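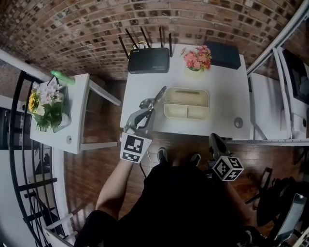 Router inalámbrico de cuatro antenas sobre una mesa blanca, junto a una pared de ladrillo.

Router doméstico

El router doméstico (o rúter, como prefieren algunos diccionarios; yo no consigo escribirlo así sin que me dé la risa) es el aparato que reparte la conexión a internet entre los dispositivos de una casa. Llevo años ampliando esta entrada y todavía me hacen la misma pregunta: ¿es lo mismo que un módem? Pues no, aunque muchas operadoras meten los dos en una sola carcasa y de ahí viene el lío.

Funcionamiento

El router asigna una dirección local a cada equipo y traduce el tráfico hacia la dirección pública (lo que se llama NAT). La parte inalámbrica suele trabajar en dos bandas: la de 2,4 GHz, que llega más lejos, y la de 5 GHz, más rápida pero bastante torpe con los muros. Yo tengo el portátil en la segunda y la impresora en la primera, ¡y que no me la toquen!

Antenas

Tener más antenas no garantiza más alcance. Sirven sobre todo para enviar varios flujos de datos a la vez (MIMO). Las externas suelen ser omnidireccionales y emiten mejor hacia los lados que por la punta, así que en una casa de una planta yo las dejaría verticales.

Colocación

Conviene un sitio alto, despejado y céntrico. El ladrillo macizo y el hormigón armado restan señal, y los espejos y las peceras también. Dougal Lindsay, en su manual Redes para pisos viejos (editorial Lecomte), recomienda empezar por mover el aparato antes de comprar un repetidor. A mí me funcionó un sábado por la tarde, con 3 metros de cable de red y mucha paciencia.

Véase también: Módem, Punto de acceso, Red en malla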